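Niton Building Management Forum
Shared Spaces and Fittings: Care of butcher-block tabletops in common rooms

remance_facilities wrote:
Our office is revising the maintenance schedule for wood work surfaces in the common rooms at Remance. The present schedule calls for mineral oil once a month. Staff have asked whether a hard film finish would reduce labor. We would welcome the practice of other buildings before the new schedule is issued in February.

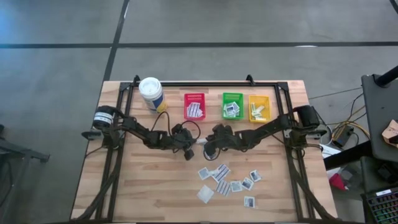
Does a butcher-block top need to be oiled on the underside as well?
Both faces should receive the same number of coats. A top sealed on one face only takes up moisture unevenly and may cup over a heating season.

sturkine_ops wrote:
Sturkine maintains 50 tops of this type. We moved from oil to a water-based polyurethane and have not regretted the decision. Tops are lightly sanded and recoated every second year. Monthly oiling is difficult to justify for any surface where food is not prepared.

collado_property wrote:
We must respectfully disagree with the previous post. Film finishes perform well until they are scratched. Water then enters at the scratch, the strip darkens, and the entire top has to be stripped. An oiled top may be repaired in one spot by a single employee. Our written standard at Collado remains oil, four times a year.

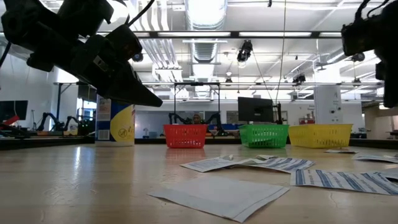 Red, green and yellow mesh baskets on a light wood top.

sturkine_ops wrote:
The point about spot repair is accepted. However, our records show 307 service requests for sticky or stained tops during the last year of oiling, and 175 in the first year after the change. Excess oil left on the surface was the most frequent complaint.

collado_property wrote:
Sticky tops indicate that the oil was not wiped off. The remedy is training. Our instructions require a second wipe with a clean cloth after 20 minutes, and the room stays closed until the next morning.

remance_facilities wrote:
Thank you both. May we ask which grit is used between coats?

sturkine_ops wrote:
We use 200, by hand, with the grain. Power sanders are not permitted for this work.

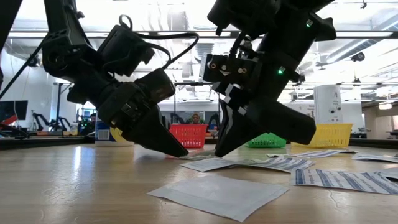

Light tabletop with fine horizontal grain.

remance_facilities wrote:
We will place two tops on each method and compare them before the schedule is approved. Oil will remain the standard in the kitchens.

Comments (3)

oakside_tenant
Please post the results of the comparison when they are available.

h_block_office
Our supplier voids the warranty if polyurethane is applied. Members should review their purchase papers first.

lowerhall
Agree with Collado. We stripped nine tops last summer and do not wish to repeat it.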